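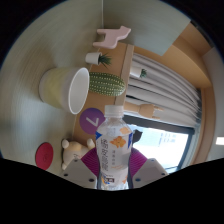 Le parfum que l'on boit

Il y a un moment, vers six heures du matin, où la rue derrière l'atelier de Kabbaj sent tellement fort que les gens du quartier ferment leurs fenêtres. Le voisin d'en face m'a dit que sa femme ne supporte plus les gâteaux à la fleur d'oranger depuis leur mariage. Lui en met dans son café, deux gouttes, pas plus.

Je suis venu en avril, qui est la saison des bigaradiers. L'arbre donne des oranges amères que presque personne ne mange crues, mais sa fleur nourrit une petite économie. On étend des draps sous les branches avant le lever du soleil et on cueille à la main, en laissant les boutons encore fermés pour le lendemain. Une bonne cueilleuse ramène 2 paniers avant la chaleur. Après dix heures, m'explique-t-on, la fleur a déjà perdu une partie de ce que l'on cherche.

La maison Kabbaj distille dans la même cour depuis 76 ans. L'alambic en cuivre a été réparé si souvent qu'il est difficile de savoir ce qui reste du premier. On y verse les fleurs, on couvre d'eau, on ferme le joint avec une pâte de farine, et ensuite on attend. Le feu doit rester doux. Si l'eau bout trop fort, le distillat prend un goût de légume cuit, et ce goût ne part plus, même après plusieurs mois de repos.

Alois Brunner, pâtissier autrichien installé en France depuis longtemps, achète ici une partie de sa provision de l'année. Il la sent d'abord dans la paume de la main, puis il la goûte dans de l'eau tiède avec un peu de sucre. « Froide, elle se cache, me dit-il. Tiède, elle ne peut pas mentir. » Il m'a fait essayer trois échantillons. Le premier était rond et presque miellé, le deuxième plus vert. Dans le troisième je n'ai rien trouvé, et il a paru content de ma réponse : c'était un arôme dilué, acheté dans un supermarché.

La différence se lit sur l'étiquette, à condition de la chercher. Une eau distillée et une eau aromatisée peuvent être vendues dans le même rayon, avec les mêmes fleurs dessinées dessus. Le prix donne une indication – mais pas toujours. La marque Kamora, qui revend surtout aux hôtels, a proposé pendant deux saisons une bouteille chère dont le contenu, selon Brunner, ne valait pas le verre.

Pour une tonne de fleurs, c'est-à-dire 1000 kilos, on obtient environ 110 centilitres d'huile de néroli. Cette huile part chez les parfumeurs. L'eau, elle, reste pour la cuisine et pour les maisons, où on la verse sur les mains des invités et dans le lait des enfants qui dorment mal. Ma propre grand-mère gardait la sienne dans l'armoire à linge, à côté du savon, et nous interdisait d'y toucher sauf en cas de chagrin.

En cuisine, la main lourde est l'erreur la plus fréquente. Brunner l'ajoute toujours à la fin, hors du feu, dans une crème qui a déjà commencé à refroidir. Il l'aime avec l'amande et avec l'abricot, beaucoup moins avec le chocolat noir. Dans une salade d'oranges, il conseille une cuillère à café pour quatre personnes et une heure au frais.

Quand je suis reparti, on vidait l'alambic. Les fleurs cuites, brunes et molles, allaient au pied des arbres, et un garçon grattait la pâte séchée du joint avec un couteau de cuisine.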